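Manuela Gentile starts her equipment budget in February with a blank sheet and, this time, a simulator running on the other monitor. She plans purchases for Giretley, a repair shop with 34 people on the floor, and she is plainly having fun with it.

"I used to buy from the brochure," she says. "You look at the reach, you look at the payload, you sign. Then the arm shows up and the fingers are too fat for your parts bin!"

Her plan for the coming year covers 11 items, from benches to a compressor, but the one she wants to talk about is a pair of sorting cells. Before asking anyone for a quote, she and controls engineer Niilo Salminen have been trying grippers against cluttered virtual worktops.

"Clutter is the whole job for us," Salminen says. "A tidy test tells me very little. I want small hardware next to big awkward shapes, and I want to see how much the gripper itself blocks the view."

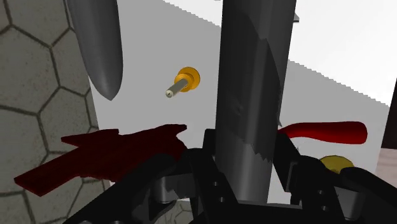 Looking down past the gripper in simulation, with a gold-headed bolt left of the central post.

The simulator license costs $600, and Gentile put it at the top of the sheet. She calls it the easiest line she has ever defended. It has already changed her mind about spare fingers -- she now budgets two sets per cell, in different widths, instead of leaving them for later.

Salminen is quick to add that rendered parts have their limits. "They can float, they can poke through each other. So we still ask for a loaner before we pay." Gentile has written the loaner period into her request to Plindero, one of the suppliers she is talking to, along with training hours and a price for replacement pads.

What would she tell a smaller shop? "Start with your worst bin," she says. "Model that one first, and keep some money back for cables and brackets. I always forget the brackets."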